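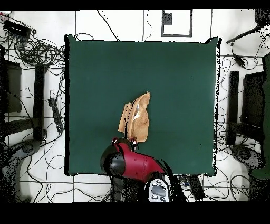 24 de agosto de 2024. Proyecto Handetti, agarre de piezas deformables.

Reentrenado el modelo con el conjunto depurado: 655 episodios, todos con la superficie verde y un solo brazo. La versión de marzo usaba casi 2.000, pero mezclaba dos criterios de etiquetado y no había forma de comparar fallos. He quitado también los episodios en los que el objeto salía de la zona de trabajo.

El cambio de método está en la elección del punto de contacto. Antes se tomaba el centroide de la máscara y se bajaba en vertical. Ahora se buscan pliegues cerca del borde inferior y se puntúan según la anchura que queda entre los dedos. Con el objeto arrugado el centroide cae a menudo en un hueco, y de ahí venían la mayoría de los cierres en vacío.

En validación, 147 episodios. Mejora clara cuando el borde está recogido y casi ninguna cuando queda extendido. Falta separar los dos casos en la tabla, que ahora da una media poco útil. 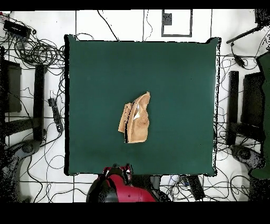
Gordon Chan pregunta si la puntuación de pliegues no estará premiando simplemente la cercanía al brazo, y propone repetir la validación con el objeto girado 180 grados antes de tocar nada más. Tiene sentido. Lo dejo como primera tarea, con los pesos congelados.

Pendiente:

- Script de giro (copiar el de Hirvonen y cambiar los ejes).
- Guardar la puntuación de los candidatos descartados.
- Pasar a Leena la lista de episodios eliminados.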